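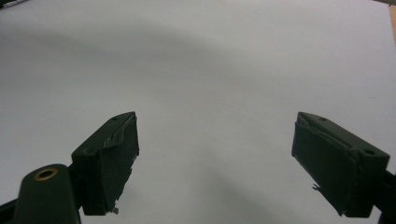

From: Emmett Ruiz-Ortega
To: Sundthorpe Household List
Date: 11 January 2019
Subject: Re: Wire baskets for tins, yes or no?

Dear Ehab, dear all,

What a nice thing to find at the top of the list this morning. I had been meaning to write about the larder since before Christmas and kept putting it off, and then your message came and I thought, well, there is my excuse. I'll put my answers in between your questions and hope they come out in the right order this time. (Apologies again to everyone who got my marmalade message backwards.)

Ehab El Fassi wrote:

> Hello everybody. We have moved into the flat above Villanueva's and
> the kitchen is lovely but the cupboards go back for ever. I can't
> see a thing past the first row. I have been looking at those open
> wire baskets, the long sort, and wondering if they are any good for
> tins or if they just sag and scratch the shelf.

I am very much in favour, with a grumble or two. Our larder is the same shape as your cupboards by the sound of it. The house was built in 1957 and whoever fitted the shelves must have had arms like an orang-utan. For years we kept tins straight on the shelf, and every July, when my sister comes to stay and likes to be useful, she would find something at the back that neither of us could remember buying. Last time it was prunes.

What a basket does for you is turn the shelf into a sort of drawer. You take hold of the near end, draw the whole thing towards you, and there are your prunes in daylight. I like wire better than a plastic tub for this. You can see through the sides, so I can tell from the kitchen door whether we are low on tomatoes, and the dust and onion skin fall through and can be wiped up in one go. With the plastic tubs I had before, all that collected in the corners along with a sticky something I never got to the bottom of.

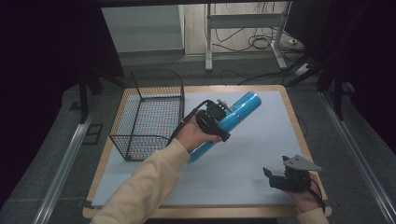

The best advice I can give is to try the filling out on a table before anything goes near the cupboard. Clear yourself a good pale surface if you have one, stand the basket on one side with the long way running away from you, and keep the other side free for the tins. Then put them in one by one, slowly, and see what you think. I did mine in the cupboard the first time, on my knees with a torch in my teeth, and had to take everything out again when the basket wouldn't go past the hinge.

> Do you stand the tins up or lay them down? My mother always laid
> them down and I can't think why.

Your mother and I would have got on! I lay down anything tall and thin and stand up anything short and fat. The tall ones tip over when you pull the basket forward, particularly the first two or three after you've used some and left a gap, and once one goes they all lean on each other like people on a late bus. Lying down they behave much better, provided they all go the same way. Put one crossways and the rest roll against it and you're back where you started.

Lower them in, please. Don't drop them. It isn't that the tin minds very much, but thin wire does mark, and a basket that has had a tin of peaches let go into it from a height will have a belly in the bottom for the rest of its life. Mine has. I take hold of each tin round the middle and put the far end down first, then the near end. It takes no longer once you have the habit.

> And is there a trick to the size? Samier do two that look the same
> to me in the photographs.

There is, and I got it wrong. I bought the larger one, having measured the front of the cupboard, and forgot that the door frame comes in a little on each side. The opening turned out to be 267 mm and the basket was a whisker more. I had to take it back on the bus. The narrower one, which I have now, measures 212 mm across the top where the rim is, and it goes in and out with room for my knuckles. So measure the narrowest place the basket has to pass through, measure the rim and not the base, and leave yourself a bit of air. Have a look at the ends as well. If one end is higher than the other, decide which way round you want it before you load it up. I put the tall end to the back, where it stops things going over the edge, and reach in over the low one.

As for scratching the shelf, yes, they will if you let them. I cut a piece of old lining paper and put that underneath, and change it when it gets tatty.

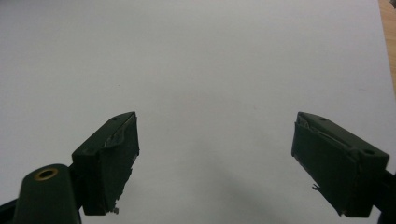

A plain white sheet is nicer than a patterned one for this, to my mind. Every crumb shows up on it, which sounds like a nuisance, but it does mean I wipe it down when it needs it and not when I happen to remember. Give it a day to flatten before you put any weight on, or weigh it down with books overnight. I used the big atlas and both volumes of the dictionary. Don't stick it down with tape. The last people here did, and getting the old tape off the wood took me an entire wet afternoon with a butter knife and a bowl of warm water.

> Last one, I promise. How do you know what's what when only the ends
> are showing?

Ah, now, this is where the laying down catches you out. Standing up, a row of tins shows you its lids, and lying down end-on it shows you more lids, and a lid is a lid. There was a fortnight when we had chickpeas with everything. I tried little round stickers from Vatum, the stationer's on the High Street, and they were all right, though they came off on my sleeve. Now I turn the tins so that they lie across the basket and I can see the labels through the side. You get fewer in, but I know what I'm having for supper.

The other thing I've started doing is reading the label properly before a tin is put away at all. Lay it on its side in a good light and roll it round with a finger.
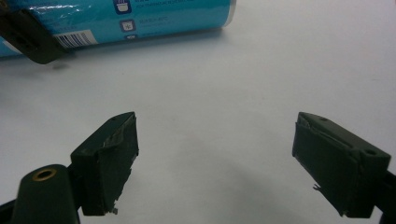
The small pictures are what I look for, the cooking pot and the snowflake and so on. They are often tucked along by the barcode where your thumb goes, and the words beside them are so small that I need my other glasses. Do read the words, though, because I have seen a snowflake used to mean more than one thing and I wouldn't like to guess. Then I turn the tin so the name is facing outwards and the barcode is underneath. The strong colours earn their keep here as well. A bright blue label can be spotted through black wire from across the room, whereas all my soups seem to be the same brownish red and have to be picked up and looked at.

Oh, and write the month on the end with a wax pencil when you bring them home. Newest to the back, or to the left, whichever you'll remember. I say left and my wife says right, and we have agreed that she does the top shelf.

I do still have the torch if you'd like to borrow it for measuring the backs of those cupboards, and there's most of a roll of lining paper going spare. It's on the hall table with your name on it. Come up for it any morning before eleven, and bring the tape measure so we can check it against mine, as I have my doubts about mine.

With very best wishes to you both in the new kitchen,

Emmett

P.S. Does anyone on the list want a plastic tub or two? Clean, with lids. One of the lids fits.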